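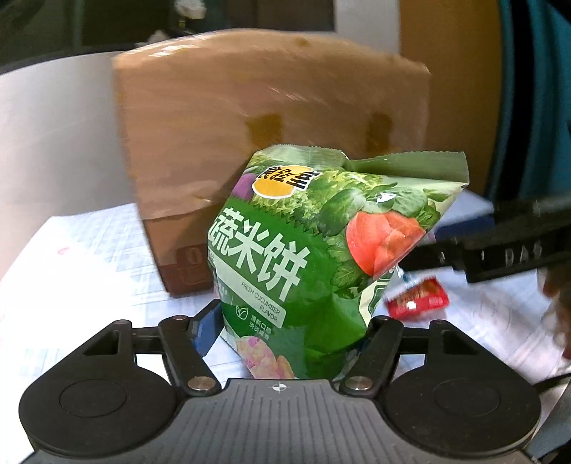 A sealed snack bag with a serrated top edge

A snack bag is a small, sealed pouch used to hold crisps, dried vegetables, nuts and similar dry foods. Most are made from thin plastic film, often in several layers, which keeps out moisture and air. The film is printed on a roll, folded into a tube and closed with heat at both ends. The toothed cut along the seal helps the bag to tear open.

Before printed film came into use, crisps were sold in waxed paper or from tins. In the town of Kurnham, the Dernudcombe works packed almost 3000 bags a day by hand and employed 41 people. Its records were catalogued by the local historian Delwyn Tipoki and are open to readers each November.

Many bags are filled with nitrogen, which slows staling and cushions the food in transit. Layered film is difficult to recycle.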